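Laptop keyboards and typing comfort: does key travel matter?
Project report, second year, Hendlow College

What we did

Wanted to find out if people type worse on the newer thin laptops. Everyone says so but not much to back it up, mostly reviews and forum posts. We compared two laptops, the Stundholm 10 (thin, shallow keys) and an older Prenulthorpe with deep keys that the library was getting rid of. Same typing program on both, same chair, same desk, screen at the same height as near as we could get it.

17 people took part, all students from our year or the year below. Each one typed the same passage of 633 words twice, once on each machine. Half started on the thin one and the rest on the old one, so practice wouldn't tip it one way. Short break between. No music, no phones.

Problems

The Prenulthorpe battery was dead so it had to stay plugged in, which meant the lead got in the way of left handed mouse users. Swapped the desk round after that. Also the pound sign was in the wrong place on the Stundholm until we changed the language setting, so the first two people had to redo theirs. Should of checked this before starting.
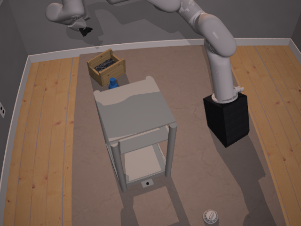 Speed came out nearly the same on both. Most people were slightly quicker on the thin keyboard, which we did not expect at all. Mistakes were a different story. More wrong letters on the Stundholm, mainly doubled letters and missed spaces, and the arrow keys are half height so people kept hitting the wrong one when they went back to fix things.

Comfort scores

After each go people filled in a sheet, marks out of 65 over several questions (noise, feel, wrist position, tired fingers etc). Old laptop won on feel. Thin one won on noise, easily. Wrist position was mixed, the Prenulthorpe is a thick machine and a few people said the front edge dug in.

What we would change

Passage was too short to make anyone properly tired. Half an hour of typing would be better, maybe spread over a week. All our people were used to thin keyboards already so that probaly helped the Stundholm on speed. Would also like a third laptop in the middle, Cheung do one with medium travel but we couldn't borrow one in time.

Graphs are in the appendix, raw scores on the shared drive. Typing program settings are on the last page, use the same ones if repeating this.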